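Home | Projects | Declutter | Kitchen | Shop My Labels | About

How I Finally Sorted Out the Junk Drawer (and Kept It That Way)

I'm going to walk you through the way I clear out a junk drawer, start to finish, in one evening. I've done mine four times in the last few years, and the first three didn't stick. The fourth one has lasted since February, so I feel okay about writing it up!

You don't need to buy anything before you start. Please don't, in fact. My first try began with a shopping trip to Lisow, where I came home with a bamboo divider set that was half an inch too wide for my drawer. It lived on top of the fridge for a year.

Step 1: Empty the whole thing

Pull the drawer all the way out if it comes out (most have two little clips underneath) and tip it onto a table or an old sheet. Vacuum the drawer while it's empty and wipe it down with dish soap and warm water. Skip the fancy spray. Let it dry while you sort.
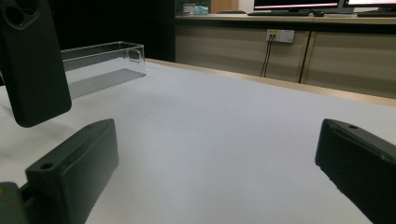 My sister-in-law Ulla Ljungberg taught me to sort by verb, and I've never gone back. So you don't make a "metal things" pile, you make a "things that fasten" pile, and one for things that cut, things that write, things that charge. It sounds silly until you try it! Leave yourself a wide stretch of bare table in the middle to work on and keep the piles out at the sides, or you'll end up with one big heap again by eight o'clock. Anything that doesn't have a verb goes in a bowl for later.

Step 2: Be a little bit ruthless

Go through each pile and pull out the repeats. I had a shocking number of soy sauce packets and three tape measures, one of which stopped at 112 inches because somebody (me) had cut the end off it. Test every pen on scrap paper. Test batteries too, if you have a tester, and put the dead ones in a bag for the drop-off at the hardware store. They don't go in the kitchen trash.

Then there are the leftovers from old gadgets. Chargers, cases, the little pins for opening the SIM tray. My rule is that if I can't name the device it goes with, it leaves the house. Good cases in a common size are worth passing on. My neighbor Adesuwa Wike posted a whole bag of them on our street's swap page one Tuesday and they were gone by dinner.

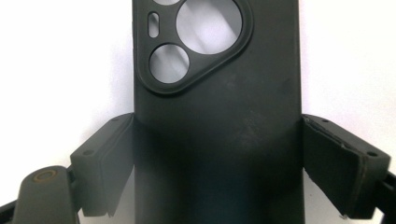 Phone case, back side. A few scuffs, still worth passing on.

Step 3: Measure, then find your containers

Now you can think about dividers. Measure the inside of the drawer: width, depth, and height (height is the one I always forget, and then the drawer won't shut). Write it on your hand if you have to. Next, shop your own house. Check boxes, the lids of shoeboxes, berry tubs, ice cube trays and those shallow plastic trays that come with takeout all work fine. I like see-through ones best for small stuff.

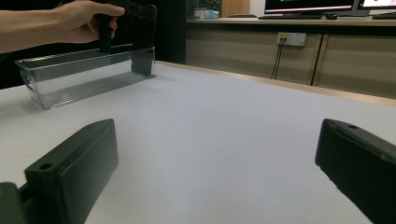
Set the biggest container in first, at the back, and fill in toward the front with the small ones. Things you grab every day go in front: scissors, tape, one good pen. If the containers slide around when you open the drawer, a dab of poster putty under each corner will hold them, and it peels off later.

Step 4: The bowl

Remember the bowl of things with no verb? Put it on the counter for two weeks. If you fish something out and use it, that thing has earned a spot. Mine had a brass key, a chess pawn and a loyalty card from Kpodo with 2,251 points on it, which I cashed in for a very nice whisk.

Step 5: Ten minutes a month

Pick a day and do a quick pass. I do mine while the pasta boils. Pull out the receipts, put the rubber bands back with the rubber bands, and check that nobody has snuck in another tape measure.

Next up is the cabinet under the sink, and I'm a little scared of it. If you have a trick for keeping spray bottles from falling over, leave it in the comments, please!

Contact | Copyright Vivel Home Notes | Back to top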